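Diledley Salon Adds Scalp Care Room and Keratin Smoothing Menu

Second treatment room opens in December; evening appointments offered for the first time

Diledley, a full-service hair salon, will open a dedicated scalp care room in December and add keratin smoothing to its regular menu. The room takes over the former retail area at the back of the salon and holds two wash basins with reclining chairs.

The new scalp menu has three services. The first is a 20-minute express scrub that can be added to any cut or color. The second is a full scalp treatment with steam, massage and a leave-in tonic. The third is a consultation for clients with dryness, flaking or buildup from heavy styling products. Clients with a medical condition of the scalp will be asked to see a doctor before booking.

Keratin smoothing will be offered for all hair lengths. The salon uses the Wisitz line for this service and for aftercare. An appointment takes most of a morning or afternoon, and hair should not be washed, tied back or clipped for the period the stylist gives at checkout. Prices depend on length and thickness and are quoted at a free consultation.

All 17 stylists at the salon have completed training in the new services with Kongkaew, a beauty education company that also runs the salon's yearly color classes. Assistants were trained in the express scrub only.

The salon surveyed clients before settling on the menu. It received 535 replies, and 422 of those asked for scalp treatments. Later opening hours were the next most common request. Starting with the new room, Diledley will take appointments until 8 p.m. on Thursday.

Existing clients can book now at the front desk or by phone. New clients are asked to come in for a patch test before any color or smoothing service. Gift cards bought before the change can be used for the new services at full value. 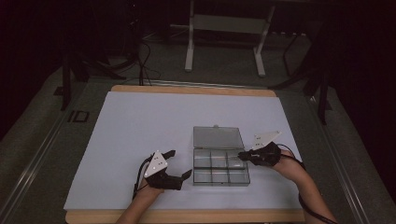
Clear storage box with six compartments and a hinged lid.

Diledley is part of Muvurine, which owns and runs independent hair and nail salons. Each salon keeps its own name, staff and price list.

Media requests, including requests to visit the scalp care room before it opens, should be sent to the Muvurine press office. Booking questions should go to the salon directly.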